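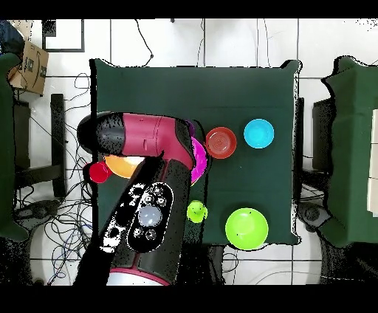
When I sat down to write up next year's equipment plan, I thought it would take me one pot of coffee. That was in January, and I have bought more coffee twice. So many of you have stopped me in the hallway to ask what we're getting and when (and whether your own bench will be getting anything at all, Ignacio) that I promised Macarena I'd put the whole thing in the newsletter, where everyone can read it at once and grumble in their own time.

The short version is that Furasside is going to add to its table-handling work next year, carefully and in stages, and that the arm is the smallest part of the worry. I know that sounds odd coming from the person who has to sign for it. But the arm is a single line on a single quote. Everything that gathers around an arm comes in on thirty different slips of paper, and those slips were where last year's budget sprang its leaks.

## What we asked for, and what came back

We went out to Finitz and to Bouchard for quotes. Both were friendly and both took their time. Finitz came back with a tidy bundle: arm, controller, one gripper, two days of training, and a service plan that renews itself unless you write to them. Bouchard priced everything separately, which made for a long evening with a calculator, but it did mean we could see what we were paying for and cross off what we already own.

Eusebio went through both and found that the Finitz bundle leaves out spare finger pads and the longer controller cable. Neither one costs much. We would have needed both in the first month, though, and they'd have landed on the small purchases line, which is already where everything lands. I've asked Finitz to price them in. If they do, the two offers are closer than they looked, and I'd be happy with either.

Julián would like me to say that he prefers Bouchard. I have now said it!

## The cheap stuff

Now to my favorite part, the things that come from a kitchen aisle. Bowl handling is still the work we'll be planning around, and for that you need bowls and cups, in several sizes and plenty of colors, and you need more of them than you think. They roll under things. They get borrowed for pretzels at somebody's birthday. A replacement is never quite the same shade as the one that went missing, and then Yi-an has to decide whether it counts as the same bowl, and she takes that question seriously, bless her.

So this year there is a real line for tableware: $228, and it's to be spent in one go at the start. Please buy doubles of everything. Please also buy the plain kind, all from one range if the store has it, and keep the receipt in the blue folder instead of in your coat.

Tablecloths are on the same line. Green again, dark, and cut long enough to hang down the sides of the workstations. I had a suggestion that we try gray, and I'm not against it, but let's wear out the green first.

A red bowl held tilted over its neighbors, with an orange one on one side and a purple one just peeking out behind, is a fair picture of what we ask of a gripper on an ordinary day. When you're reading a catalog, try to keep that kind of crowded table in mind. The sales sheets love to show one block on a bare bench with a mile of room all around it. I'd ask every supplier how much space their gripper needs beside the rim before I asked them how much it can lift, because a plastic bowl weighs next to nothing and its neighbors are always in the way.

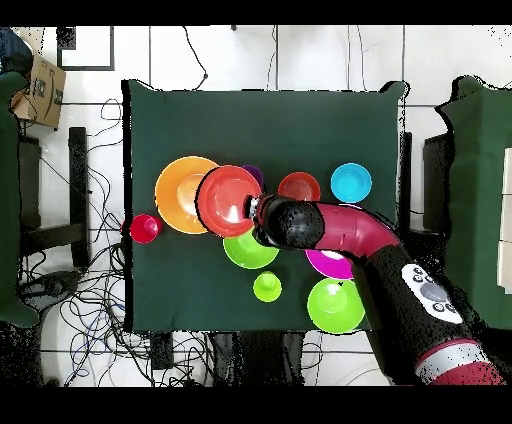

## Cables, chairs and floor space

I have set aside $600 for cable covers, ties, and a couple of proper overhead runs. If you've walked through the room lately you won't need me to argue for it. Cables multiply quietly, and every new machine brings its own family along. Julián has offered to draw up where the runs should go, and I'd like his sketch before we order anything by the foot.

Chairs are a smaller matter, but they do eat up floor. Before the new arm comes in, would each of you decide which chairs you truly sit on? The rest can go down to the storeroom. The same goes for shipping boxes. I know it's comforting to keep a box in case of a return, and I do the same at home with the toaster, but let's agree on one shelf for them and write the date on the side.

## Service and the rainy-day line

The yearly service on what we already have comes to $923 through Traddale. It's up a little from last time. I did call and ask them to hold the old price, and a very pleasant man explained to me at length why he couldn't. They will still come out within two working days if something stops, and after the spring we had, I think that's worth paying for.

Beyond that I'm keeping a rainy-day line, and I'd like it to stay dry until at least the halfway mark of the year. Last year it was gone by then, mostly on rush shipping. A part ordered three weeks early ships for a few dollars – the same part ordered in a panic can cost more to move than to buy.

## What I need from you

- Ignacio: your list of grippers to try, in order, with the first choice marked.
- Eusebio: the spares list, with lead times next to each part.
- Yi-an: the tableware list, by size and color, doubles included.
- Julián: the cable sketch. Pencil is fine.
- Everyone: anything you expect to break.

Send them to me or drop them in the tray outside Macarena's office. She has the spreadsheet open most afternoons after three and is glad to walk anyone through it.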